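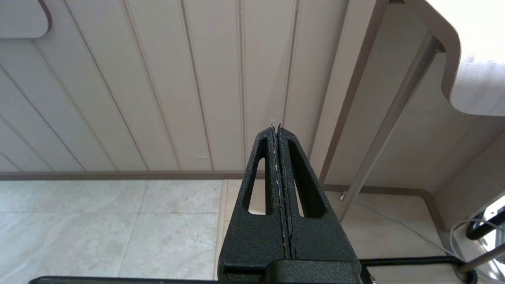 I've spent two weeks swapping grippers at Haltomwood, and the Vollero is the one I keep bolting back on. Its long black fingers have cutouts, so they bend a little as they close, and a thin pad runs down the seam. Mine picks up lint like a sweater!

The Durrani squeezes harder – 80 newtons, on paper – but it kept crushing my paper cups. So on to the plug test. 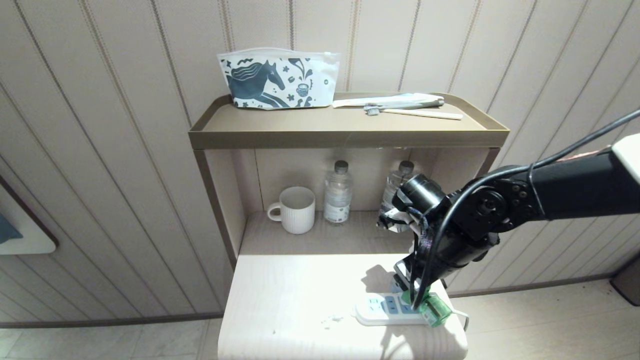
Gripper down on the power strip, right over the green adapter.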